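Progress report to Trusmont: household and shop-floor chores, second stage
From Darren Mellor, project lead, Pemico

Hello all,

You asked for something shorter and less technical than the last one, with more about what the arm can do and less about how we train it. I'll try. The annexes have the logs for anyone who wants them, and the spending sheet went over separately in April.

Where we are against the plan

We promised you a list of 20 chores by the end of this stage, split between the home list and the shop list. All of them have been attempted. I'd call eight of them good enough to show a visitor without me standing there with my fingers crossed. The rest go from "nearly" down to "please don't watch". You'll remember that the original bid said we would have a dozen at the good level by now, so we're behind, and I'd sooner say so on the first page than have you find it in annex B.

The eight are mostly what you'd guess. Putting a single item into an open box, taking it out again, moving a mug from a counter to a tray, pushing a drawer shut, lining up tins on a shelf with plenty of room between them, wiping a flat surface with a sponge that's already in the gripper, that sort of thing. Opening the drawer is another matter altogether and I'll come to it.

What has gone better than I expected

Picking things up by a handle, mainly. When we wrote the proposal I had handles down as a worry, as a thin stem gives the fingers so little to get hold of, and a paddle or a brush or a spatula has all its weight out at the far end and wants to swing. We put a lot of hours into it over the winter. The approach we've settled on is dull but it works: come in square to the stem, close slowly, lift a tiny bit, check whether the thing has turned, and only then carry on. It adds a few seconds to every pick. Our shop partners at Kasten don't mind the seconds at all. What they mind is things on the floor.

We do a great deal of this in simulation before we go anywhere near the real bench, and I know one or two of you were doubtful about that when we met. I was a bit doubtful myself! The attraction is that I can set a job going at teatime and come in the next morning to a full night's worth of tries, with odd colours and odd patterns thrown in so the software doesn't get it into its head that every handle in the world is black plastic.

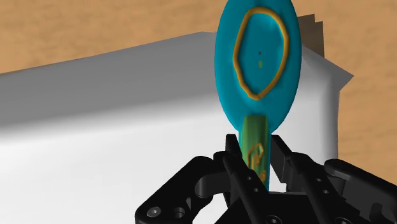
The colours and patterns bit has turned out to matter more than the shapes. Back in the autumn we had a version that was lovely with plain objects and went completely to pieces when something had a print on it. It would treat the edge of the print as the edge of the object and close the fingers on thin air, or come at it from the side and knock it flat. So now everything gets a good muddle of markings during training, and the failure has more or less gone away in simulation. On the real bench it's rarer than it was, though I can't give you a clean figure as we changed the lighting halfway through the tests (my fault, and the old lamps are back up now).

Behind that is a bigger question you've asked me twice, and I dodged it twice, so let me have a go. How far do results on the screen carry over to the bench? For rigid things, picked up one at a time, pretty well. Our best simulated score for the handle picks is 99 per cent, and I'd ask you please not to put that number in a newsletter. The real arm doesn't get near it on a bad day. Friction is different, the fingers wear, somebody has left a bit of tape on the counter. For anything soft the carry-over is poor, and for anything with liquid in it we haven't really got started.

What has gone badly

Cloth. I'm sorry to report that towels are still beating us. The arm can pick one up, and it can put one down, and in between it can make something that you might call folded if you were fond of it. We did 30 tries in a row with the same tea towel and I stopped enjoying it fairly early on. With a single arm I don't think we'll get much further, and I'd like to talk about dropping folding from the home list and putting in "hang a cloth over a rail", which is a chore people do every day and which we've got a fair chance at.

Drawers, as I mentioned. Shutting is a push and it hardly matters where you push. Opening needs a good grip on a small knob and then a pull in a dead straight line, and if the drawer sticks the arm either gives up or drags the whole unit forward. We've had the unit forward a few times. It's now bolted down, but that only means the arm stalls. There's a softer way of pulling that we've seen work on doors, where the arm lets the drawer lead it a little, and that is the main job for the next couple of months.

Shelves that are properly full. In a real shop the stock is jammed in, labels face all ways, and there's half a finger's width between one box and the next. Our gripper simply doesn't fit. I spent a morning with the evening restocking team at Kasten and watched a lad of about nineteen do a whole bay of cereal while telling me about his driving test. He slides things with the backs of his hands, he tips them, he holds one packet steady with his elbow. None of those moves is in our kit. I came home rather humbled and with several pages of notes, and the notes have changed what we're going to try: sliding first, gripping second.

Clutter of any kind slows everything down. On a clear counter the mug job is quick. Put a big plain block or a carton next to the mug and the arm takes the long way round, or decides that it can't see enough and stops. Stopping is safe and I'm glad it does, but a machine that stops politely six times in a morning needs a person near it, and then you have to wonder what you've saved.

So can it do the chores yet?

You'll want an answer for your board, so here's mine. In the home, no. It can do pieces of chores. Clearing a table is perhaps fifteen separate small skills and we have a handful of them, on our own bench, with our own crockery, and with somebody there to put things right when it all goes sideways. I wouldn't put it in my mum's kitchen and I wouldn't let you put it in yours.

On the shop floor I'm more cheerful. There are jobs in the back room that are narrow and the same every time: moving returns from a basket into a tote, picking out the items with handles and hanging them, putting light stock into open trays. The people at Kasten would like us to try the first of those for real, out of hours and with a member of their staff present, and I think we should. It'll be slower than a person. They know that, and what they're interested in is whether it can be left to plod through the pile while the person does something that needs a brain.

Kit and people

The second gripper came late but it's in and running. We had a scare with the controller from Pimevard, which kept dropping its connection whenever the building's heating kicked in. The answer was a different socket. I won't tell you how long that took to find.

We're still one person short. We interviewed in the spring and offered the post to somebody very good who then got a better offer, and I can't blame them. The advert is going out again with the job title changed, after a friend pointed out that the old one made it sound as though we were hiring a caretaker for a museum. In the meantime the testing is shared between the rest of us, so the bench has been quiet some afternoons when it ought to have been busy.

Money is fine. We've underspent on wages for the reason above and overspent a little on replacement finger pads, which wear out faster than the supplier let on. I'd like to move part of the wages underspend across to cover pads and a second camera mount. The form is attached and needs a signature at your end.

What I'd like you to decide

Whether we can swap folding for hanging on the home list. Whether you're happy for the back-room trial at Kasten to go ahead, on the terms in annex C. And whether the end date can move out by two months, at no extra cost to you, to make up for the empty post. I can manage without the third if I have to, but I'd be cutting the drawer work to do it and I think the drawer work is worth having.

If anybody from Trusmont would like to come and see the bench, mornings are best, before ten if you can bear it, as that's when the overnight results are up on the screen and we're all still hopeful. Let me know about parking beforehand – the barrier code changes every week and I'll need to send you the new one.

Best wishes,
Darren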